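3. Materiales y procedimiento

3.1. Qué se entiende aquí por «superficie de imitación»

La literatura comercial sobre encimeras y tableros de mesa con dibujo de mármol tiene un defecto de partida: casi nunca distingue entre lo que el material es y lo que el material parece. En los catálogos que revisamos, la palabra «mármol» aparece indistintamente para piedra natural, para compuestos de cuarzo, para cerámica impresa y para láminas decorativas sobre tablero de fibras. Esa ambigüedad tiene consecuencias. Buena parte de los estudios de satisfacción que circulan en el sector preguntan al usuario por «su mesa de mármol» sin comprobar de qué está hecha, y después presentan las respuestas como prueba de durabilidad.

En este trabajo llamamos superficie de imitación a toda aquella cuyo veteado procede de un proceso de impresión o de moldeo, sea cual sea el soporte. Quedan fuera la piedra cortada y los terrazos. La definición es discutible (algunos compuestos moldeados tienen veta en todo el espesor), pero al menos puede aplicarse con una muestra en la mano, cosa que no ocurre con los criterios de los fabricantes.

3.2. Muestras

Se trabajó con tres series comerciales, denominadas aquí por su nombre de venta: Rendier, Cleveo y Fortin. Las tres se ofrecen en blanco con veta gris y las tres declaran una resistencia «alta» a las manchas, adjetivo que ninguna acompaña de un método de ensayo. Solicitamos las fichas técnicas completas. La de Rendier llegó con los valores de abrasión en una escala sin unidades; la de Cleveo remitía a un anexo que no se adjuntaba; la de Fortin era la única que permitía reconstruir el procedimiento, y aun así omitía la temperatura de curado.

De cada serie se cortaron probetas del mismo lote, con los cantos sellados. Reconocemos que un solo lote por serie es poco. Los trabajos anteriores que afirman haber encontrado diferencias claras entre marcas parten, sin embargo, de muestras todavía más estrechas, y alguno ni siquiera indica si las piezas se compraron juntas.

3.3. Envejecimiento y limpieza

Las probetas se sometieron a 2.000 ciclos de frotamiento con paño húmedo y detergente neutro. La cifra se eligió por ser la más repetida en la documentación del sector, sin que hayamos podido averiguar de dónde sale. Se suele decir que equivale a varios años de uso doméstico - afirmación que depende por completo de cuántas veces al día se limpie una mesa, con qué fuerza y con qué producto, datos que no aparecen en ninguna parte. Preferimos hablar solo de ciclos.

En la serie Cleveo el ensayo se interrumpió a los 1.765 ciclos por desprendimiento del canto en una de las probetas. Los valores obtenidos hasta ese punto se conservan en las tablas, marcados con asterisco, y no se han extrapolado.

El brillo se midió antes y después en cinco puntos fijos de cada pieza. Conviene advertir que el brillo especular es una magnitud cómoda, y que por ser cómoda ha terminado ocupando el lugar de otras que interesan más al usuario, como la visibilidad de los arañazos finos o la retención de cercos. Una superficie puede perder brillo de manera uniforme y seguir pareciendo nueva. También puede conservarlo y mostrar, con luz rasante, una trama de marcas que cualquier persona percibe al sentarse.

3.4. Encuesta de percepción

Se recogieron 300 cuestionarios durante el mes de febrero. A cada participante se le mostraron las probetas envejecidas y sin envejecer, en orden aleatorio, y se le pidió que señalara cuáles consideraba gastadas. No se mencionó la marca ni el tipo de material. Casi 3 de cada diez respuestas clasificaron como gastada una pieza que no había pasado por ningún ciclo, resultado que debería invitar a la prudencia a quienes publican porcentajes de «aceptación visual» sin incluir piezas de control.

El veteado parece influir en esos errores. Una veta fina y gris sobre blanco se confunde con facilidad con un arañazo cuando el observador ya está buscando arañazos. La hipótesis contraria, según la cual el dibujo disimula el desgaste, es la que repiten los folletos. Nuestros datos no la desmienten del todo, pero tampoco la sostienen, y no hemos encontrado ningún estudio independiente que lo haga.

3.5. Tableros en uso

El comportamiento de una probeta no informa gran cosa sobre el de una mesa. En una mesa se apoyan los antebrazos, se dejan y se arrastran objetos pequeños, y el borde próximo a la persona recibe un trato muy distinto del que recibe el centro. La figura 1 corresponde a un tablero blanco de veta gris fina y esquinas redondeadas, con una persona inclinada desde el borde próximo y los dos brazos extendidos sobre la superficie. Ningún ensayo normalizado de los que consultamos reparte la carga de una forma parecida.
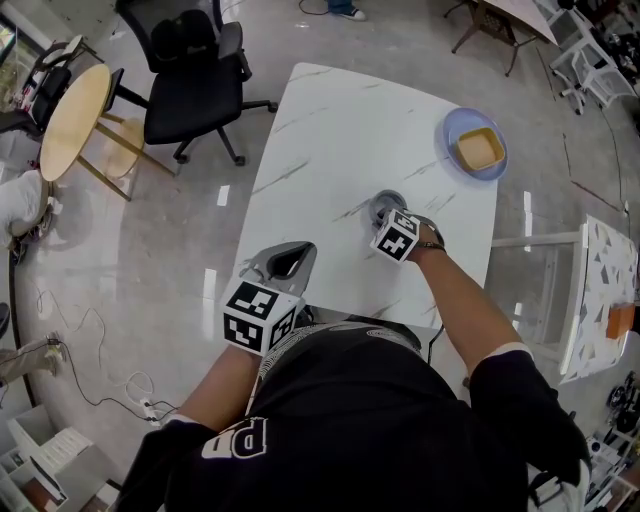 Figura 1. Tablero de dibujo marmóreo con una persona trabajando sobre él.

3.6. Limitaciones

La primera es la ya indicada: un lote por serie. La segunda afecta al detergente. Usamos uno neutro, mientras que en muchas viviendas se limpia con productos alcalinos o directamente con lejía diluida, y cabe esperar que el orden entre las tres series cambie en esas condiciones. No lo hemos comprobado.

La tercera es de otra índole. El recubrimiento Flirar, que según su distribuidor «restaura el aspecto original» de cualquier superficie de este tipo, se aplicó a una parte de las probetas envejecidas. El brillo subió en todas ellas. Ahora bien, subió también en las piezas de control sin desgaste, de modo que lo medido es la capa añadida y difícilmente puede llamarse restauración. Esos valores se dan por separado y no intervienen en la comparación entre series.

Queda por último la cuestión del precio, que dejamos fuera de forma deliberada. Los importes recogidos variaban tanto de un punto de venta a otro, para la misma referencia y el mismo espesor, que cualquier relación entre coste y resistencia habría dependido de la tienda elegida.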